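Workshop tips: keeping an outdoor robot running through the wet months

Posted by Els Verhoeven, November 16, 2020

These notes are for the Pika, the small delivery robot we run between the two sites at Trirkden. Most of it will apply to any wheeled machine that lives outside. Ours has done 885 kilometres and has been opened up more often than I would like.

Wheels and bearings

Take the wheels off every 20 operating hours. Wipe the axle stubs with a dry rag before you put any grease near them, or you will push grit straight into the seal. A pea-sized amount per bearing is plenty. Spin each wheel by hand once it is back on and listen. A faint hiss is fine, a tick means a stone chip behind the seal.

Do the wheel bolts up in two passes, crosswise. I mark each bolt head with a dab of paint pen so that a loose one shows up on the morning check.

Battery tray

The tray slides out once the two clips at the back are free. Do not pull on the cable. There is a foam strip under the tray which goes flat after a winter; Maes sells a replacement cut to length, but ordinary draught excluder does the same job — get the closed-cell sort. Clean the contacts with a pencil rubber and blow the dust away.

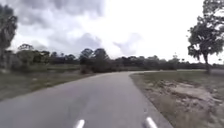
Camera alignment should be checked after every knock to the front, and always after the top cover has been off. Park the machine on a level stretch and bring up the live view on the laptop. With ours, the two white stubs at the front should just poke up at the bottom of the picture, and the horizon should run level from side to side. A tree line does very well for this, because any tilt shows over that length. If it slopes, slacken the two lower screws on the bracket by half a turn, move the camera with your fingertips and nip them up again. Check it once more after tightening, as the last quarter turn tends to drag it round.

Clean the lens with a microfibre cloth and a little water. Kitchen roll scratches the coating, and glass cleaner leaves a film that flares in low sun.

Cables

Look at the loom where it passes through the front bulkhead. Ours chafed through in February and the steering cut out at random for a week before I found the bare wire. A short length of split hose over the loom, held with a cable tie at each end, has cured it. Leave enough slack for the steering to reach both stops.

Winter storage

Charge the battery to half, write the date on masking tape and stick it to the lid. Keep the robot up on blocks so the tyres stay round. Spare fuses and the bracket key are in the Pellorura tin on the shelf above the charger.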